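Rorneck Adult Learning Program
Progress report to the Meireles Fund, second period
16 September 2022

Enrollment

We said we would enroll 950 adults by the end of this period. The sign-up sheets say we passed that and reached 1330. I would ask the Fund not to get too excited about the second number. A sign-up costs the learner nothing, and a good share of the names come from the summer street fair, where people were handed a clipboard along with a free drink. Attendance tells a duller story. Evening reading groups are steady, the math refresher is thin after the third week, and the citizenship class is full because it was always full, long before this grant.

The Zasach branch opened on schedule. It has two rooms, a shared kitchen and heating that works on one side of the building. Learners there tend to come straight from work, so the six o'clock start was a mistake and we have moved it to half past. Whether that helps will be clearer by the end of October.

The Parotard software

Our last report repeated the supplier's claim that learners using the Parotard reading software move up a level faster than those who don't. I have since looked at how that claim was put together and I don't think we should repeat it again. At our sites, the people who use the software most are the ones who already read well enough to get through the log-in pages. Of course they move up faster. We have 47 learners with a full set of before and after scores, too few to settle the matter either way, and the tutors scored the two tests under different rules.

We are not asking to drop the software. The license is paid through next year and some learners like it. We are asking to stop counting log-ins as a result.
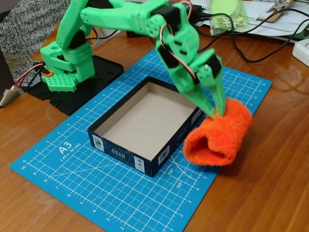 Robotic arm with an orange cloth in its gripper, on a wooden desk.

Tutors

Tutor training went ahead as planned, with one change. The weekend course was cut to a single day after half the group said they couldn't get child care for both. Feedback forms were glowing, as feedback forms handed out next to the lunch table usually are. A better test will be how many of the new tutors are still teaching after the winter break. Last year we lost more than we admitted in our report, and I would like this year's figure to be given plainly, good or bad.

Budget

Spending is under plan on printing and over plan on bus passes. The bus passes are the one item I would defend without any doubts: when they ran out in the spring, the morning classes emptied within a week, and they filled again when the passes came back. We would like to move what is left of the printing money across. No other changes are requested.

Next period

- Report attendance by class, with sign-ups shown separately.
- Use one set of scoring rules at Rorneck and Zasach.
- Call back learners who left before the fourth week and ask why. We promised this last time and did not do it.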